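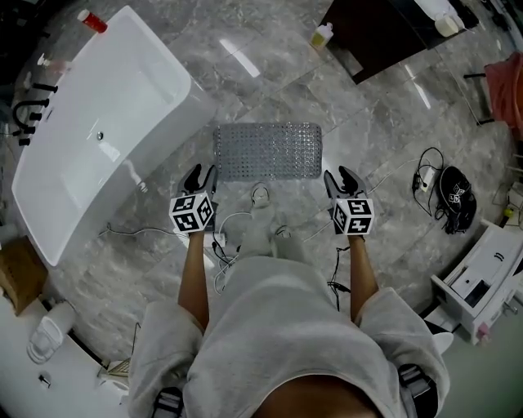

Gray bath mat on the marble tile, 20th August

Hi all,

Vlasta Georgiev wrote:
> Has anyone found a way to keep a bath mat from going slimy underneath?
> Mine is the kind with all the little suction holes and I'm on my second
> one since July. Also, does vinegar hurt marble? My sister says yes, the
> man at the hardware store says no.

Vlasta, your sister wins! Please don't put vinegar anywhere near marble. I did it in our old place on Leka Street and ended up with a dull patch by the tub the size of a dinner plate (my husband named it Dullness, like it was a cat). Polishing it out cost us 70 dollars, and you could still find it if you knew where to look.

For the mat, I peel it up after the last shower of the day and hang it over the side of the tub, holes facing out. Once every week or two it goes in a bucket of warm water with a squirt of dish soap for about 4 hours, then I go over the back with an old nail brush and rinse it. Boring, but my current one has lasted way longer than the others did.

On the floor itself I only use plain water and a drop of the Lelell stone soap, then dry it with a towel. Edin Ionescu was asking about sealers a while back, and I'm still curious what you ended up buying, Edin? We're due to redo ours and I can't make heads or tails of the labels.

Oh, and does anyone want half a box of gray grout? Free if you come get it.

Mira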